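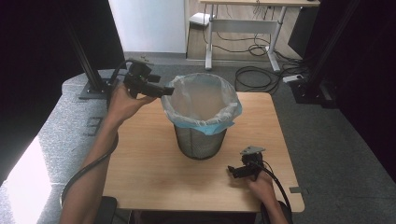
A mesh wastebasket with a white bag folded over its rim.

Callura office building to drop desk-side trash pickup in February

CALLURA, 10/08/2022 - Tenants in the Nuver building will start carrying their own trash to shared stations in February, under a change announced by the building's management company, Ciren Property Services.

Cleaning crews now empty a wastebasket at every desk each evening. Under the new plan, the crews will stop at shared stations in the hallways and break rooms, and office workers will empty their own small baskets when they need to.

The Nuver building has 400 desks on its leased floors. Ciren said each desk basket gets a new plastic bag every night, whether it holds a full day's trash or a single paper cup. That comes to 2000 bags in a five-day week.

"Most of those bags are close to empty when we take them out," the company said in a notice sent to tenants. "We are paying for the bag, the time to change it and the space it takes up in the dumpster."

Tenants will keep the baskets they have. The company will hand out a starter roll of bags to each office before the change takes effect, and after that offices will buy their own. Workers who want to use a basket without a bag may do so for dry paper, the notice said. Food, drink cups and anything damp must go in a bagged basket or straight to a station.

The notice also covers how bags should be put in. The bag should be opened fully, pushed down to the bottom of the basket and folded over the rim on all sides. A bag that is only tucked inside tends to slide down as it fills, and crews have been finding coffee grounds and food scraps stuck in the sides of mesh baskets, where they are hard to wash out. Ciren asked tenants to use bags large enough to leave a few inches of plastic outside the rim.

Baskets that need washing can be left at the service desk on the ground floor. They will be rinsed, dried and returned the next working day. Owners should put a label on the bottom with the suite number. Unlabeled baskets will be held for 90 days and then given away.

Each floor will have two stations, one near the elevators and one in or next to the break room. A station will have a bin for trash, a bin for mixed paper and a bin for cans and bottles. Trash bins at the stations will be emptied every evening and, on floors with a shared kitchen, once at midday as well. Paper will be picked up twice a week.

Meeting rooms will be handled differently. Each one will keep a wastebasket, and crews will go on emptying it every evening. The management company said it considered taking those baskets out but decided against it after a month-long test on the third floor, when lunch boxes and cups were left on the tables.

The test also led to a change in the bins. The first ones used on the third floor had swinging lids, and tenants complained about having to touch them. The permanent bins will have open tops, except in the break rooms, where the trash bin will have a foot pedal.

Fikre Design, which rents the largest suite on the third floor, said its staff got used to the stations after the first two weeks. The firm said in an email to other tenants that its main problem was fruit peels left in desk baskets overnight. It has since asked employees to take food waste to the break room right after eating.

Other tenants have been less happy with the plan. An accounting office on the fifth floor told the management company that it handles papers that cannot go into an open bin in a hallway. Ciren answered that locked bins for confidential paper will stay where they are and that the shredding service will not change.

A second concern came from tenants who find it hard to carry a bag down a long hallway. Any worker who needs desk-side pickup for health or mobility reasons can ask for it at the service desk. No medical note is required, and the request does not have to go through an employer.

Cleaning staff hours will stay the same, according to the notice. The time now spent on desk baskets will go to vacuuming, which is done twice a week on most floors and will be done three times a week under the new schedule. Crews will also wipe down break room counters every evening. Window sills and the tops of low cabinets will be dusted once a month.

The company did not say how much it expects to save. It said tenants' cleaning fees will be held at the present rate through the end of next year.

Ciren has ordered 1000 large bags for the stations to cover the first weeks. They are heavier than the ones used at the desks and fit only the station bins. The company asked tenants not to take them for desk baskets, where the extra plastic bunches up and leaves little room inside.

A sample station has been set up in the ground floor lobby next to the mailboxes. Tenants can leave written comments in the box there or send them by email to the service desk. Comments on where the stations should stand are wanted by the end of this month, before the bins are placed. Comments on other parts of the plan will be taken until it begins.

Large items such as broken chairs, shelving and empty shipping boxes are not part of the change. Boxes should be flattened and brought to the loading dock as before, and furniture pickup must still be arranged with the service desk ahead of time. Batteries and printer cartridges go in the marked containers by the ground floor mailboxes.

The building's other services, including restroom cleaning and the window washing schedule, are not affected.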